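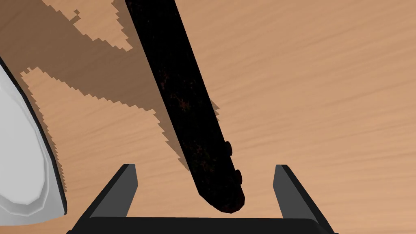

Agnes Lamont has been refinishing other people's kitchen tables for most of her working life, and she still gets excited about it. "Everyone wants dark!" she told me over tea in her shed at Kerr. "They'll pay 300 dollars to make a nice pale top look like treacle." Her own taste runs to light tan with the grain left showing, those fine streaks just a shade darker than the rest, and I have to say I'm a convert.

I asked what she charges for a full strip and oil. "It starts at 200 -- more if there's old varnish in the joints, and there's always old varnish in the joints." She learnt the trade at Kosten, a furniture place that closed one July, and bought her favourite sander off them on the last day (she wouldn't tell me the price).

Does she ever say no to a job? "Glass tops," she said, and went to put the kettle on again.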